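Half-empty juice bottles on the shared table — keep or throw?
Plonden House residents' board > Kitchen and cleaning

hangyeol_k
September 24, 2019

Hello everyone. I have a question about drinks that stay on the white table in the third floor kitchen.

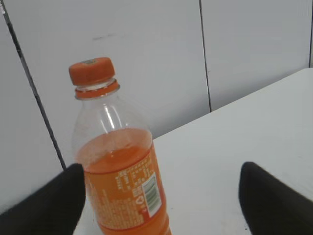 I am on the cleaning list this week and I don't want to throw away something that belongs to a person. But also I don't like to put an open drink back in the fridge when I don't know how long it was out. In my old house in Jolau the rule was very simple, everything without a name goes in the sink at night. What is the rule in our house? I looked on the paper beside the fridge and it speaks only about milk and meat.

Edin_J
There is no rule. I would put it in the fridge door and wait 3 days. If it is still there, pour it out. Orange drinks have so much sugar and acid that they don't go bad in one evening.

yerin.h
I don't agree with Edin. If people drink from the bottle directly, it is different from pouring in a glass. Last May I opened one that somebody had "saved" in the fridge door and it made a loud hiss, and the smell was like old beer. Please pour it out the same evening.

Edin_J
That one was behind the mustard since winter, I think. It's not a fair comparison.

yerin.h
Maybe. But how do you know which bottle is from winter, if there is no name and no date on it?

sangwook_ban
Can I ask also about the empty ones. After you pour it out, do you leave the cap on or take it off? I was told to leave it on and press the bottle flat. My neighbor at Storkberg says her building wants the caps in a separate box.

hangyeol_k
I always rinse, press flat, and put the cap back on. Then it doesn't become big again in the bag. The label I leave on.

jaein.ahn
Cap on is what I do too. Please rinse well, at least two times. We had ants in the recycling corner in summer and it was from sweet drinks, I'm quite sure. The sticky rings on the table are also from this. A wet cloth is enough if you do it quickly — when it is dry you need warm water and patience.

sangwook_ban
Thank you, cap on then.

Edin_J
I still think it is a waste to pour out good juice. A marker costs almost nothing. We can tie one to the fridge handle and everybody writes the room number on the cap.

yerin.h
On the cap it rubs off. Write on tape and put the tape on the side.

jaein.ahn
I have tape and a marker, I will put them on top of the microwave tonight. Han-gyeol, for this time I would wait until tomorrow morning and then pour it out if no one answers here.

hangyeol_k
Okay, I will do like this. If it is yours, please write before breakfast. I will also add one line about drinks to the paper on the wall, if no one is against it.

Edin_J
I am a little against it, but go ahead.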